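Setting the Table: Our Term Project Report

For our term project we had to set up a room with several tables and watch how the things on them get used, moved and put back. My group got the tables with cloths on them, which I was pretty happy about, because I like this stuff way too much! We gave the whole thing the name Kaltau (it was short and it fit on the sign-up sheet).

Our budget was 500 for everything, cloths included, and we wrote the plan back in September.

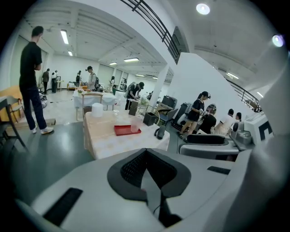 By the author, Kaltau project group
Posted Sun 31 March

So the first thing I learned is that a tablecloth changes everything. The light checkered one was my pick, and the red tray on top really pops against it. You can spot it from across the room, even with people standing around at the other tables. The second table got a white cloth and ended up with a bunch of small items on it. I kept wanting to go over and straighten them (I did, twice).

My job was the layout sheet. We went through 8 versions of it - okay, I went through eight versions - and the one we used was the simplest. Tray near the front, cup on the tray, taller things toward the back, and the black square pen holder on the right where it's easy to reach. My first drawing had the tray in the middle and there was just no room left for anything else. 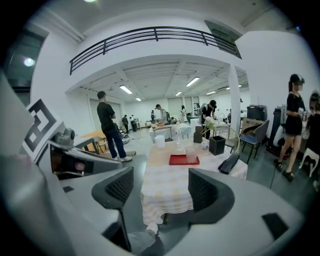 Photo: Girnico / Kaltau project group

The flowers were a late idea and I love them. Small white ones with green leaves, up behind the pen holder, and the table looks like somebody's home instead of a classroom exercise. The handset lies at an angle near the right edge of the cloth. On my sheet it's drawn perfectly straight, but I like the angle better, so I changed the sheet.

If I did this again I'd ask for one more table and fewer small things per table. I'd also write the labels earlier, since I was still doing mine seven minutes before we had to start. The layout sheet and our notes are in the Votow folder under number 1528, and the part about chairs is coming in the next report.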